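At the Stulow open day, Usa Hemmin ran the same manipulation task for 12 groups of visitors. Each group saw it first in simulation, with a single arm working over a red tabletop.

"We change the background and the light between runs," Hemmin said. "The task stays fixed."

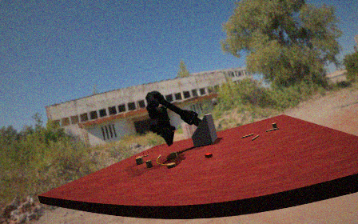

Small parts are harder than large ones, she said. "A thin stick lying flat gives the fingers very little to close on. We allow 2 attempts per part, then log a failure."

Asked about cycle time, she gave a limit of 14 seconds per pick. Results from 300 simulated runs go to Gualtiero Leone, who sets the grip force for the next series in April.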